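Cira: teaching a robot arm to put a processor back in its socket

Final project report, Graziella Caputo
Supervised in the Magbanua Laboratory, Prerstead
July 2022

Introduction

When I chose this project in January I thought of it, I'm a little embarrassed to say, as mostly a matter of moving an arm to the right place and letting go. Anyone who has built or mended a desktop computer knows the moment of lowering the processor into its socket, and knows that it takes a few seconds and a steady hand. I had done it perhaps a dozen times at home and never given it much thought. Getting a program to do it took me the better part of six months, and I came away with a great deal of respect for my own fingers.

Cira is the name I gave to the control and planning software described in this report. It sits on top of Jerkier, the motion library that earlier students in the laboratory wrote and that everybody here still uses (and complains about, fondly). Jerkier takes a list of poses and turns them into smooth joint movements. Cira decides what those poses should be, watches what the camera and the force readings are saying, and changes its mind when it has to.

What the software has to do

The task begins with the processor already held in the gripper, and it ends when the processor is lying flat in the socket and the fingers have let go. Picking the part up from its tray was the subject of another project, so I have left it out, apart from one matter to do with grip which I come to below. Closing the retention frame is also left out, though I would dearly love to see someone take it on.

I split the task into four stages: approach, look, descend and settle. Each is a state in a small state machine, and each has its own way of giving up politely. I began with one long script, and I would not recommend this to anybody. Every time I changed something near the end I had to run the whole thing from the start, and after a few weeks of that I sat down over a weekend and rewrote it all as separate states. It was the best weekend I spent on the project!

Approach and look

The approach is planned against a simple model of the computer case made up of boxes. The power supply is a box, the drive cage is a box, and the memory slots are two long thin boxes that I made rather taller than they need to be, for my own peace of mind. Loose cables were harder. They never lie in the same place twice, so I gave up modelling them one by one and drew a soft region over the part of the case where they usually hang. The planner may pass through it, but pays a penalty for doing so, and in practice it nearly always finds a way round.

Once the arm is over the board, the wrist camera takes a picture and the software looks for the socket. My first detector searched for the outline of the open retention frame, and it was easily fooled by reflections off the metal. The second one searches for the square opening itself and uses the frame only as a check. I trained it on 2000 images, many of them taken with the desk lamp moved about on purpose, and it copes far better with the afternoon sun in our room.

The picture shows the arm over the open case, with the small square part between the fingertips and the empty socket waiting on the green board.
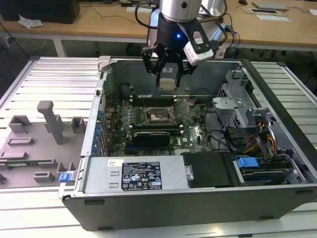 Descend

Coming down is where most of my time went. The fingers hide part of the view, and the closer the arm gets, the less the camera can tell us. Cira therefore stops trusting the camera below a set height and goes by the force readings alone. The controller runs in short steps: move down a little, read the force, decide. If the sideways force grows, the arm shifts a touch in the opposite direction before carrying on. If the upward force grows too soon, the arm goes back up and looks again.

The force readings drift as the sensor warms up, and I lost nearly a fortnight to this before I understood it. I had been adjusting thresholds every morning and finding them wrong every afternoon. The cure was to take a fresh zero reading just before each descent, with the arm held still. It adds 150 milliseconds to the run, and I begrudge none of them.

The matter of grip belongs here too. A part held slightly crooked will arrive slightly crooked, whatever the planner does. I added a tilt estimate from the wrist camera at the top of the descent, and the software turns the whole gripper to make up for it. The estimate is a bit noisy, so it is averaged over several pictures.

Settle

The last stage makes a very small circling movement with hardly any downward push, and stops when the sideways forces even out on all sides. I borrowed the idea from watching my own hands, which do a sort of gentle wiggle before letting go. Only then do the fingers open.

Trials

I ran 40 trials of the final version, moving the case a little between runs. The part was seated correctly in most of them. The failures fell mainly into two kinds – a tilt estimate that was simply wrong, and a settle stage that stopped too early with one corner still resting on the edge. I had hoped that one fix would cover both, but they seem to be quite separate problems. All the trials used the same model of computer, so I can't say much about how the detector would manage with a different board.

What I would do next

The stopping rule in the settle stage is the first thing I would change. At present it looks only at forces, and a quick glance from the camera after the fingers open would catch the raised corner straight away. I would also like to replace the soft cable region with something that really looks at the cables on the day. The code for Cira is in the laboratory's shared folder beside Jerkier, with notes on how to set the thresholds, and the next student is very welcome to write to me about any of it.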